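Storing illustrated prints and zines at home

Posted Jan 18, 2024

Paper moves with humidity. A print kept in a damp room will cockle, and one kept over a radiator will go brittle at the margins. An inside cupboard on a middle shelf suits most work – lofts and cellars do not.

Flat storage

Keep loose sheets flat in a lidded box one size larger than the paper. Put acid-free tissue between them, smooth side to the ink. Risograph ink never cures fully and will offset on to the facing page, so change the tissue each September.

Screen prints on heavy stock can be stacked. Limit the pile to 2 cm. The Grekness archive box takes a sheet up to 312 mm wide without trimming; the Wadivell folder is cheaper but has a glued spine that fails in warm rooms.

Stapled zines

Stand them upright in a box file, packed closely enough to stay vertical. Rusting staples can be lifted with a thin palette knife and replaced with linen thread, using the existing holes.

Tubes

Roll with the image outwards, around a core. Leave no print rolled for longer than a month. To flatten it, lay it face down between blotters under a board and wait two days.

Soft items

Fabric pieces and printed cushions should be kept out of plastic. Use a washed cotton bag, closed at the neck but not tightly. 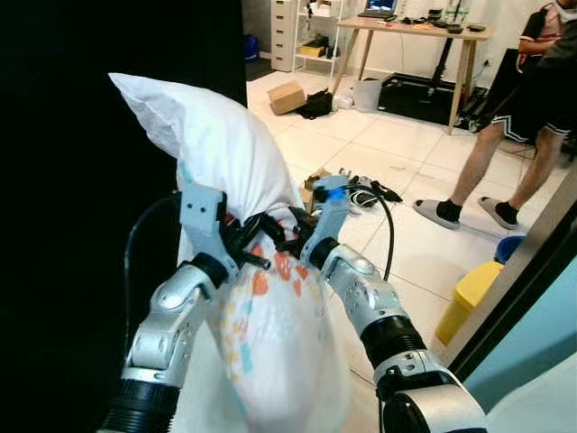
White pillow in a printed fabric bag.

Label every box on the short end in pencil.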